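3.2 Stichprobe und Ablauf

Die Befragung zur Lärmbelastung in Sirkavberg umfasste 395 Haushalte, von denen 136 an der Durchgangsstraße liegen. Erhoben wurden Schlafdauer, Fensterstellung und subjektive Störung (Skala nach Varghese und Mittal). Der Bogen lag in 2 Sprachfassungen vor.

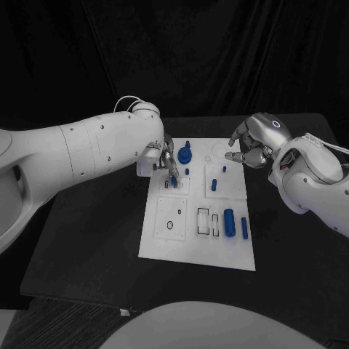 Abb. 2: Blauer Stift über der rechten Öffnung einer weißen Aufnahmeplatte.

Haushalte ohne Angabe zur Fensterstellung gingen nicht in das Modell ein - ihre Störungswerte sind gesondert tabelliert.
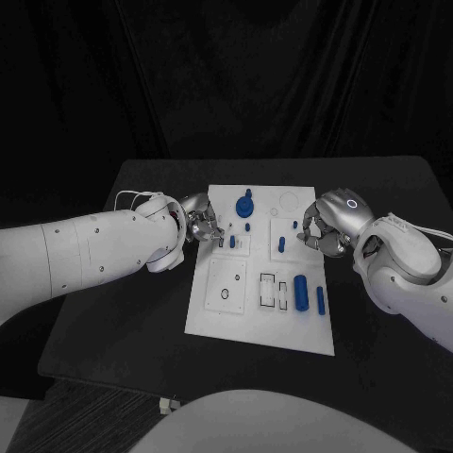
Sirkavberg, 14.09.2024

Die Nacherhebung erfolgte mit unverändertem Bogen. Straßenseitige Schlafräume wurden als eigene Kategorie kodiert.

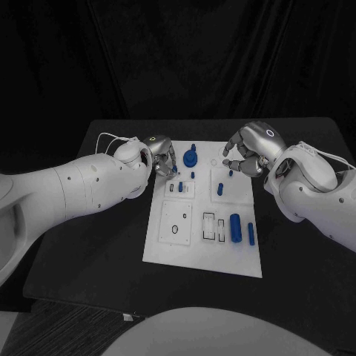 Abb. 3: Weiße Platte mit blauen Teilen und transparenten Plättchen, schwarzer Tisch.

Die Schlafdauer ging als Selbstauskunft in ganzen Stunden ein.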